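4.2 Collection of demonstrations in the student project

Figure 2 gives the view on which the learned policy depends.

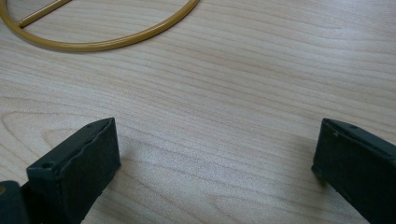

Figure 2. View from the hand-held gripper before an approach, with the ring at upper left and both fingers open.

The demonstrations were collected by second-year students taking the Etent module, working in pairs at ordinary classroom tables. Each pair was given one hand-held gripper, a set of task objects and a printed sheet listing the start conditions. The gripper carries its own camera, fixed to the housing, so that the fingers remain in view throughout a recording. No external camera was used. The same finger geometry is fitted to the Durden arm on which the trained policies were later run, and the camera offset was matched to within the play of the bracket.

Task objects were chosen by the students from a list drawn up by Jhair Muñoz, who ran the practical sessions. The ring task was the least popular at first. A thin ring lying flat offers very little height to grasp, and the fingertips have to come down on either side of the rim without striking the table hard enough to shift the object. The crossbar inside the ring gives a second possible grasp. We left the choice between rim and crossbar open in the first week, and the resulting data were plainly split between the two. From the second week the sheet specified the rim.

In total 290 demonstrations of the ring task were recorded, of which 289 could be read back from storage. The one lost file had been closed early when a battery was changed. A further 46 were removed during checking, mostly for one of two faults: the operator had begun to move before the recording started, or the ring had left the field of view for longer than the limit set in Section 3. Checking was done by the students, each pair reviewing recordings made by another. Disagreements went to the session leader, whose decision was final.

Start conditions were varied by placing the ring at one of five marked distances from the operator's side of the table, the marks being on the edge and therefore out of view during most of the approach. Orientation of the crossbar was not controlled. In the view of Figure 2 only the lower part of the ring is visible, and the crossbar runs out at the top. Partial views of this kind were kept on purpose. A policy trained only on starts in which the whole object is seen tends to wait at the beginning of a run, as we had found in February with the earlier Cliltetti data, and the students proposed adding cropped starts as a remedy.

Table surface was a lesser concern. The grain of the wood in Figure 2 is fine and of low contrast, and image augmentation as described by Echeverri's notes for the module was applied without change. We did not test darker or patterned surfaces. Soft shadows from the fingers fall on the table under room lighting, and these were neither removed nor corrected for; it is possible that the policy uses them as a cue to height, though we have no direct evidence of this.

Operators were told to keep the fingers open until the tips were level with the object, then close in one movement. In practice many closed gradually during the descent. The difference shows in the finger-width signal – a clear step in one case, a long ramp in the other – and we considered sorting the data on this basis. The idea was dropped when a trial split left too few step-type recordings from the two furthest marks. Both types were therefore used together in training, with the width signal smoothed over a short window before it was passed to the network. The effect of the window length is treated in Section 4.3.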